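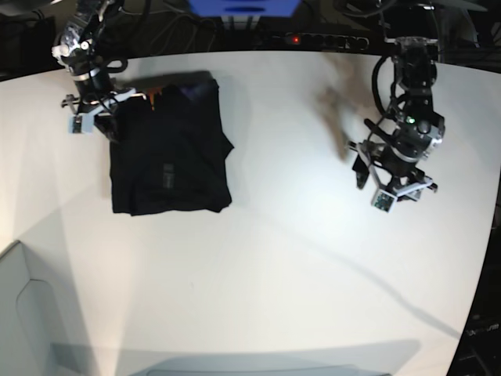 Brillberg Garment Folding Set: README

Version of 11 October 2024

Summary
This set contains 265 recorded attempts at one household chore, the folding of a garment on a flat table. The work is done by 2 robot arms. We made the set because we wanted a plain answer to the question if a machine can help with the laundry yet. Our answer at the moment is: partly, and slowly.

Contents
The attempts are cut into 2,260 short clips. Each clip has a text label with the step, for example "grasp", "lift", "fold over" or "release". Failed attempts are kept and have the label "fail". 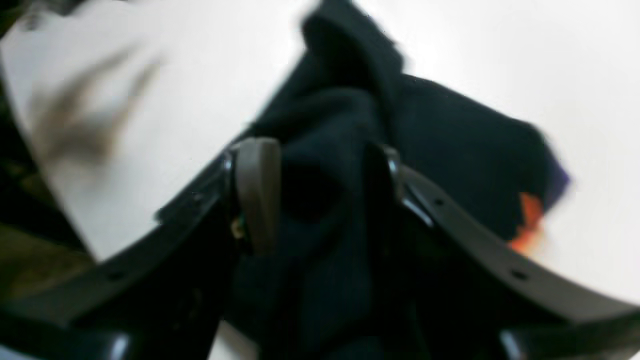
Wrist camera view, dark cloth held between the fingers.

Known limits
Dark cloth is difficult. The folds have little contrast, and the edge of a sleeve is easily confused with a crease. Thick bunches of cloth in the gripper are also a common source of error. The set has no wet laundry, no socks and no bed sheets. Please do not use it to claim that a robot can do the laundry of a whole home.

Labels
Every clip was labeled by hand at Altel. If two labels disagree, the file notes.txt gives both of them.

Use
Free for research and teaching. Please name the Brillberg set in your work.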